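February, Ristunby bench, 2 p.m.

Play kitchen set laid out on the white table again. Went with the big grayish-purple plate this time. Green strainer stays on the left. Still to do: sort the 14 pieces from the Grurville box, two of them need new stickers. 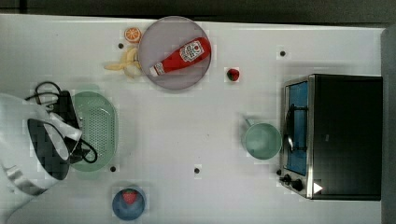
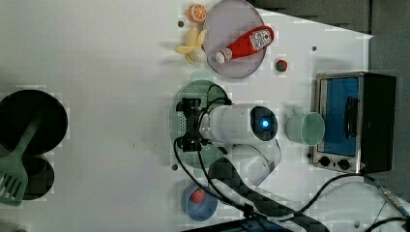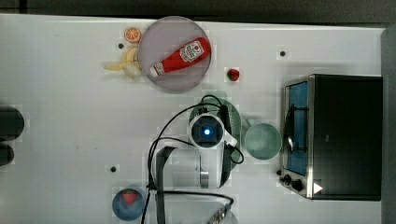
Table layout, ketchup bottle on the plate in all three. Strawberry to the right of the plate in the first and last.

Banana peel flaps won't stay closed, so leave it open. Ask Partanen if they sell the fruit separately; the Ello catalog only has packs of 6. Wipe the plate before it goes back on the shelf. Toaster oven can stay where it is.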